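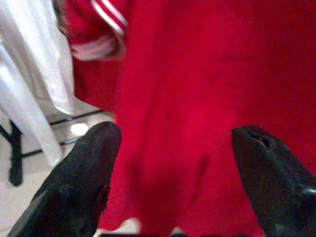
A desk phone that drops calls when you shift it on the desk usually has a cord problem, and you can find out in a few minutes without opening a ticket. Unplug the handset cord at both ends and swap it with one from a phone that works. If the trouble moves, it's the cord. If it stays, try the line cord next, then the wall jack. 

Handset cords
Look at the plug under a light. The small clip should spring back when you press it. If it stays down, cut the plug off and crimp a new one, or throw the cord out. Cords are cheap and I keep 7 spares in the drawer.

To untwist a coiled cord, unplug it from the phone, let the handset hang and wait for it to stop turning.

Contacts
Wipe the gold contacts inside the jack with a dry swab first. If they're still dull, use a little isopropyl alcohol and let it dry before plugging anything in. Don't use sandpaper – the plating is thin and it won't come back.

Sticky buttons
On most sets the keypad is one rubber mat. Take the screws out of the back, lift the mat and wash it in warm water with dish soap. Leave it overnight. The Molov sets have two screws hidden under the paper label strip, so pull that out first.

Labels
Write the extension on the underside of the phone and on both ends of the line cord. We had the Broddale office moved in September and the only desks that came up right away were the ones labeled this way. Extension 1692 ended up on a shelf in the mail room.

Power supplies
Check the voltage and the polarity on the sticker before you borrow one from another phone. The plug fitting doesn't mean anything. Biljana Nikolaidis at Brilimdale puts a dab of nail polish on each supply and the same color on the phone it goes with – I've started doing it too.

Wall jacks
Tighten the terminal screws by hand, not with a driver bit in a drill.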